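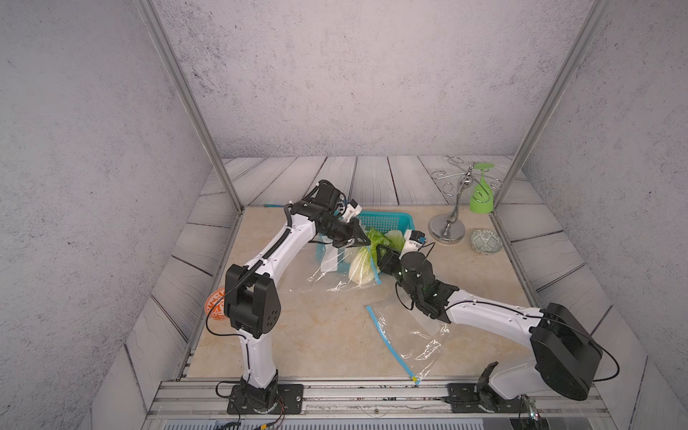
Figure 4. Bagging cell, fixed camera. The right gripper holds the edge of the zip bag while the left one works at the bok choy.

4.1 Task and work cell

The task in this section is the bagging of whole leafy vegetables with two arms. A head must be taken from a basket and brought into a clear zip bag, and the bag must then be laid on the tabletop. The heads are of different kinds (bok choy, butter lettuce, romaine-style lettuce, napa cabbage), and we do not tell the policy which kind it will meet. We chose this task after the towel experiments of Section 3, in which the material was soft but did not break. A leaf is soft and it also breaks, and the bag is a second soft object with its own behaviour.

Both arms are mounted on one aluminum rail along the front side of the table, as in Figure 4. The distance between the bases was fixed at the beginning of the study and was not changed later. Each arm carries a small camera near the wrist, and a fixed camera looks at the whole table. The policy receives the three views together with the joint positions and the opening of each gripper. We use no depth sensor. Clear film gave us very poor depth values in the earlier Maltow cell, and a policy trained with these values was slower to learn the bag than a policy trained without them.

Some household objects, such as the wine-glass rack with its hanging glass and the small patterned dish, stay on the table during the trials. They have no role in the task. We consider them as obstacles, and a contact that moves any of them is written in the log as an error even when the bagging itself succeeds.

4.2 Holding the bag open

In our first demonstrations the operator used the right arm only to keep the bag in its place, and the left arm did everything else. This is how a person with one busy hand would do it. The method worked for stiff heads but it was weak for lettuce, because the mouth of the bag closed again as soon as the outer leaves touched it. Davina Dalgleish then proposed to divide the work differently. One gripper takes the rim of the bag near the zipper and keeps it there for the whole insertion, with a light pull away from the head. The other gripper never touches the film during this time.

The change looks small, but it has a large effect on what the wrist cameras see. The holding gripper stays close to the zipper strip, and the strip is the only part of the bag which has a strong colour. The learned policy seems to use it as a landmark. When we covered the strip with clear tape in a side test, the policy searched for the rim much longer and often closed its fingers on air. When we covered the printed label of a bag instead, we observed no difference.

For the inserting gripper the hardest moment is the first contact with the leaves. The tapered tips are good for film, but they concentrate the force on a small area, and a butter lettuce bruises quickly. We therefore limited the closing current and asked the operators to come to the head from the side of the stem when the position in the basket allowed it.

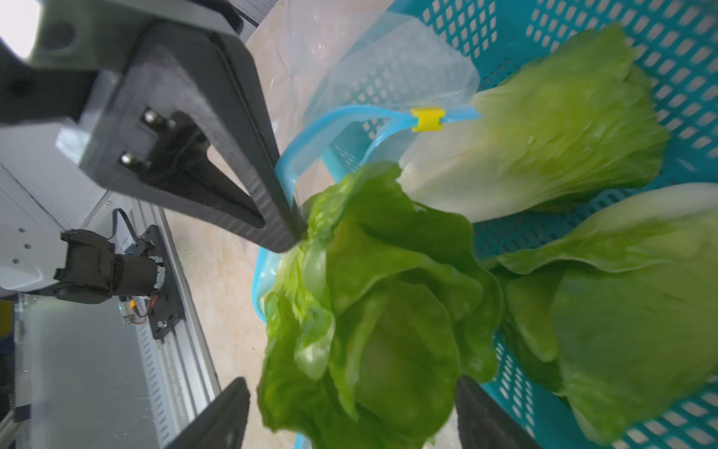

4.3 Demonstrations

All demonstrations were recorded by teleoperation. Béla Csizmadia and Yuxi Qin were the main operators, and Donnie MacLeish recorded a smaller part during September, when the basket was moved to a new position. In total we kept 3000 demonstrations. A recording was removed if a leaf was torn off, if the bag left the reach of both arms, or if the operator had to stop and think for a long time. This last rule was decided by Yuxi Qin and Fiorella Gentile together, watching the recordings, and we admit that it contains some personal judgement.

We also collected short recovery sequences. The operator begins from a bad state, for example with a folded rim or with a head half inside the bag, and brings it back to a good one. In such states it often helps when both grippers work on the bag at the same time, one of them low at the zipper and the other one pulling the top edge of the film up.
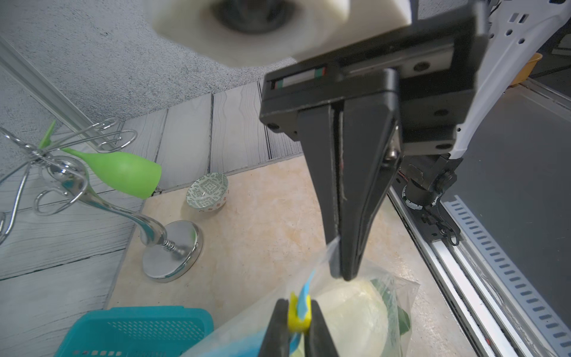 The recovery sequences are much shorter than the full demonstrations, so we sample them more often in training. Without this, the policy learns a good insertion but it does not know what to do after a small mistake, and it repeats the same movement until the time limit. We tried sampling weights of 2 and 4. The higher weight gave better recovery from a folded rim, but it also made the policy regrasp bags which were already well held, and each regrasp costs time. All results reported below use the lower weight.

The network is the same as in Section 3, with one modification. The film moves for a short time after the arm has stopped, and a long action chunk can begin with a plan that is already too old. We made the chunks shorter in the phase of insertion and left them unchanged in the phase of transport. The change of phase is predicted by the policy itself from the images, and no manual signal is given.

A trial is finished when the bagged head lies on the tabletop and both grippers have released it. Bagged heads may remain on the table while the next one is prepared. This makes the later trials of a series more difficult, as the free area becomes smaller and the grippers must work above film that they should not catch.
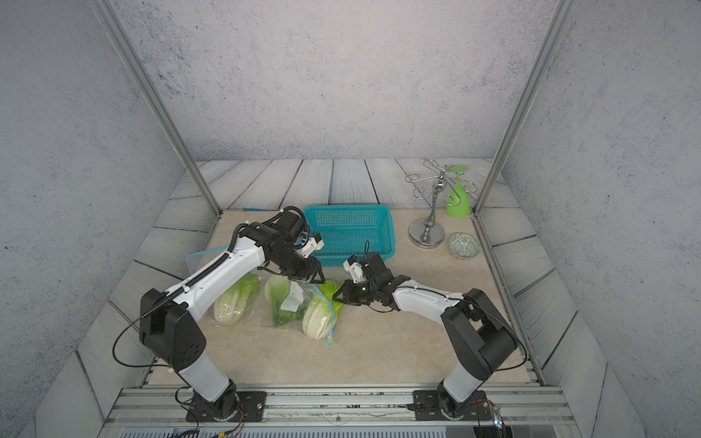
4.4 Results

With the recovery sequences included, the policy completed 94 percent of the trials in the standard arrangement. The remaining failures are mostly of one type. The head enters the bag with one outer leaf folded back over the rim, the holding gripper cannot release without pulling this leaf, and the policy waits. A human operator solves it by shaking the bag a little. This motion is rare in our data, and the policy never produced it.

Napa cabbage was the easiest kind, because it is compact and keeps its shape. Bok choy was close to it. The loose lettuces were clearly harder, and for them the side of approach was more important than the speed. We repeated a part of the trials in the Arcombe cell, where the lamps are weaker, and there the first grasp of the rim failed more often. The insertion was not affected once the rim was held.

Contacts with the obstacles were few, and almost all of them happened at the rack, when the right arm returned to its rest position. The operators had also passed near the rack in this motion, so we think that the policy copies their habit. We did not correct it in the present data set.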